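Besnard – Erus LP, vinyl vs download master
Forum: Recordings and Releases > Heavy / Post-hardcore
Page 1 of 1

lowshelf
Posted Jan 9, 2026
Has anyone compared the vinyl of Erus with the download? I have both. The download is clipped on nearly every snare hit in Clukine and the first half of the title track. The record does not sound clipped, but it is dull above the cymbals and the bass is summed to mono much higher than I would expect. I would like to know if these are separate masters or one master with a filter on it.

Pressing is the black one, limited to 536 according to the insert.

tinfoil_riser
Same master. Small bands on that sort of budget pay for one session and the cutting engineer does what he can with the file. The clipping is softened by the cut and by your cartridge. It is still there.

lowshelf
I don't think that holds. I recorded side A at 24/96 and lined it up with the download. The quiet section in the middle of Anduten sits 3 dB closer to the loud section on the download. A cartridge does not do that.

marrow_st
The insert credits Florian Guérin for mastering and Corentin Boyer for "cut and lacquer preparation". Two names, so at the least two people touched it. Whether Boyer had the unlimited mixes is another matter.

tinfoil_riser
A cutting credit is normal and proves nothing. As for the 3 dB, how did you measure it? If you used one of the usual dynamic range meters, those read high on vinyl transfers from the same source. Phase shift from the cut and playback changes the peaks. This has been gone over many times on here.

lowshelf
I know about the meters. I used short-term loudness on both passages, not peaks. Phase rotation will not move that figure by 3 dB.

tinfoil_riser
Fair enough, that is a better method. I would still want to see a second copy measured before calling it a separate master.

graindepot
I can add a second copy. Mine is number 149, same black pressing, plain elliptical stylus. Transferred Anduten last night, and I get 2.6 dB between the two versions for the same passages. Close enough to lowshelf's result given different decks.

On the top end I disagree with the first post. Mine is not dull. The ride cymbal in Clukine is clearer than on the download, where it turns to fizz whenever the guitars come in. Check your loading capacitance before blaming the cut.

lowshelf
Moving magnet into a phono stage with no adjustment, and a fairly long cable. You may have a point. I will try a shorter one.

marrow_st
Leaving the measurements aside, the record is better paced on vinyl. The side break after Anduten gives the ending some room. On the download it runs straight into the next track with no gap at all and the feedback is chopped. I had assumed this was deliberate until I heard the LP.

Besnard have changed a lot since the EP. The EP was 63 bpm sludge from end to end and I liked it for that. Now there are clean guitars on half the songs and a vocal you can follow. I'm not sure the songs are strong enough to stand being this exposed.

graindepot
I'd say the reverse. The EP hid weak riffs behind volume. Clukine is the first thing of theirs with an actual chorus.

marrow_st
It has a chorus. It has it five times.

oddmeter_kev
Went through both versions over dinner, one after the other, with levels matched by ear.
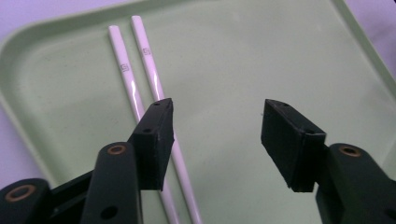 Chopsticks on the green tray

Vinyl wins on the drums by a distance. The kick has a front edge to it and the floor tom in the title track decays properly. The download is louder and narrower. I prefer the download for the bass guitar, though. The mono summing on the LP takes out the chorus effect almost completely, and that effect is half of the intro.

tinfoil_riser
That agrees with the summing lowshelf heard. Some cutters put the elliptical filter at 150 Hz, some go to 300. A wide bass chorus is an awkward thing to cut and I would not hold it against Boyer.

lowshelf
Changed the cable. Treble is up and the cymbals are back, so graindepot was right and I withdraw "dull". The 3 dB difference is unchanged.

marrow_st
There is meant to be a repress in April on a different weight of vinyl. If it is recut from the download file we will find out quickly enough.

graindepot
Do you have a source for that? The label page only says "more copies".

marrow_st
The chap on the merch table when they played here. Treat it accordingly.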